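Visit to the Open Day of the Zistberg Laundry House
March 23, 2025

My neighbor gave me the leaflet in the elevator, and I decided to go because the Laundry House in Zistberg is a place I pass every week and never entered. The visit was free, but it was necessary to write your name in a list at the door. The first group was already full, so I waited in the yard with a coffee and joined the second one.

The building was made for the families of the paper mill. In the beginning there were only stone basins, and the water came by a channel from the Skarnberg side of the valley. Two of the basins are still in the cellar. The edges are worn down in the places where the women leaned, and you can put your arm there and feel it. The guide let us do this, which I liked very much.

Our guide was Abdelkrim Abdel Rahman. He has worked in the house for a long time and he speaks quickly, so I did not catch every word. He explained that in the old days each family had one fixed day in the month, and the day could not be changed, also not for a wedding. The list of the days is painted on the cellar wall. Some family names I recognized from the mailboxes in my own street.

After the cellar we went up to the drying floor under the roof. It is one long room with wooden shutters on both sides. In summer the shutters are opened according to the wind, and in August a full line of sheets is dry before lunch. On the day of our visit it was cold there and we did not stay long. A lady from Ji asked if people still use the floor. They do, mostly for blankets and curtains, and it costs nothing extra.

Then came the ironing room, where I spent the most time. There is a big mangle with a handle, and visitors could try it with a tablecloth. It is heavier than it looks. I learned that linen must be a little damp when it goes in, and that you should fold it with the right side inside. At home I always did the opposite.

The last part was the public laundry on the ground floor. A ticket is 2 euros for residents, and 100 tickets can be bought together by a club or a guesthouse for a lower price. The soap is included. I asked about wool, and the answer was to use the short program, cool water and less soap than you think. Also the door should stay open a little after washing, so that the air can go in.

From the station it is a walk of 400 meters, the last part uphill. The bus stop Atside is nearer, but on Sundays and holidays the bus does not come. There is no elevator in the house, and the stairs to the roof are steep, so take good shoes.

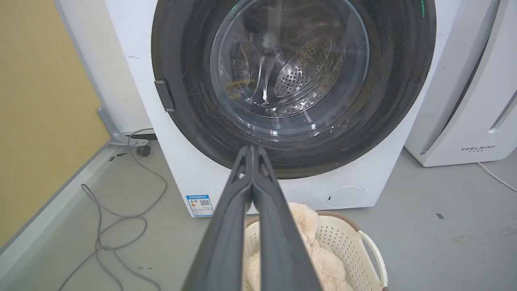
Before leaving I bought a small bag of soap flakes and a booklet with old washing advice. The booklet is only in the local dialect and I am reading it slowly, with help from my neighbor.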